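Vullandale Open Day

The Vullandale Open Day is a yearly public event held at the Vullandale works, a group of converted mill buildings used by small firms and research teams working on robots and automation. It takes place on a Tuesday in July. Visitors can walk through the workshops, watch demonstrations and, at certain benches, try the equipment themselves. Entry is free, but places on the guided rounds have to be booked.

The event is run by Willero, which owns the site and lets the workshops. Two of the larger tenants, Wosia and Sfeir, provide most of the demonstrations.

History

The open day began as an evening for people living on the streets next to the works. Residents had complained about early deliveries, and Willero invited them in to see what was being delivered. The first evening had 44 visitors, one working conveyor and a talk in the canteen. There was no printed programme.

The following year the event was moved to the daytime so that schools could attend. The talk was dropped after the second daytime event and replaced by short demonstrations at the benches, repeated through the day. The change was suggested by Ásdís Vigfúsdóttir, then a technician at Wosia, who had found that most people left the canteen before the talk ended and went looking for the machines. She later took charge of the programme and has planned it ever since.

For one year the open day was not held, as the roof of the east building was being replaced. When it came back, the east building was used for visitors for the first time, and the entrance was moved from Mill Lane to the yard. The old entrance is still shown on some local maps.

Format

Doors open at 10 am and close at 4 pm. Visitors without a booking may enter the yard, the ground floor of the west building and the canteen. The upper floor and the east building can only be seen on a guided round.

Each round lasts 40 minutes and takes up to 20 people. It starts at the yard door, crosses the west building from the loading bay to the stairs, and ends in the east building. Guides are staff from the firms and are asked to keep to work they do themselves, so the content of a round differs from one guide to the next. A guide from the packing side may spend most of the time on belts and sensors, while one from the software side may hardly stop there.

Children under 12 must be with an adult. Bags are left at the yard door. Photographs are allowed except in the Sfeir test room, where customers' goods are often on the shelves.

Demonstrations

West building

The ground floor is given over to packing and sorting. Sfeir runs a short belt on which parcels are pushed into bins according to their labels. Visitors can write a label by hand and see whether the reader accepts it. Untidy handwriting is the most common cause of a rejected parcel, and rejected parcels go round again until a member of staff takes them off.

Next to the belt is a wheeled carrier that follows a painted line between two doors. It stops when someone stands in front of it and starts again when the way is clear. It was the first machine shown at the open day that visitors could approach without a barrier. A yellow box is painted on the floor at each end of its route, and visitors are asked to keep out of these while it turns.

On the upper floor there is a display of worn and broken parts, including belts, bearings, motor brushes and finger pads. Each has a card giving the hours it ran and how it failed. The display has been much the same for several years, with a few parts added each time.

East building

The east building is used by Wosia for work on household tasks. The company collects records of people doing ordinary jobs such as folding cloths, stacking cups and wiping surfaces, and uses them to train robot arms to do the same. The people who make these records work with hand-held grippers in place of their bare fingers, so that what they do can be matched more closely to what a machine's gripper could do.

On the guided round, visitors watch a member of staff carry out a task several times at a table. The guide then explains how repeated attempts are compared and why some are thrown out. An attempt may be dropped if the object leaves the view of the camera, if the worker pauses for too long, or if the task is finished by an accidental knock.

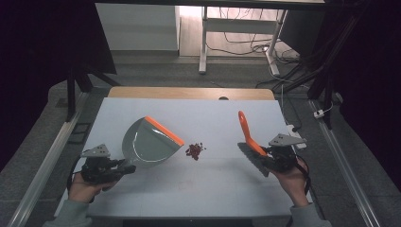 Sweeping is among the tasks shown to visitors at the tables. It is treated as a two-handed job, and the staff regard it as harder to teach than folding or stacking because the two tools have to be kept in line with each other while the loose material shifts between them. The worker holds a gripper in each hand, with the left one clamped on the handle end of a grey dustpan and the right one holding a brush with an orange handle. The small heap of dark red granules on the white table has to be gathered from between the two. Stray pieces lying away from the heap matter to the exercise, as a record that deals only with the main pile is of little use for training. The pan's orange rubber lip makes its front edge easy to pick out against the table top.

Visitors on the last round of the day may try the grippers. Three tables are set out for this, each with a member of staff. Most people manage to pick up a cup at the first or second try. Sweeping is offered as well, though the guides usually suggest starting with the cup.

Visitor questions

Written questions can be left in a box in the canteen. Answers are posted on the site's notice board and sent to schools that took part. Questions about jobs and training are passed to the firms. Others have asked about the noise of the belts, the cost of a gripper and whether the carrier can be made to go faster. The carrier's speed is limited during the open day and is higher in normal use.

Access

The yard and both ground floors are level. The upper floor of the west building is reached by stairs only, and visitors who cannot use them are offered a longer stop at the sorting belt. A quieter round is held at 10 am with the belt switched off for the first part.

There is no parking in the yard on the day. Coaches set down in Mill Lane and wait at the sports ground. The canteen serves hot food until 2 pm and drinks until closing.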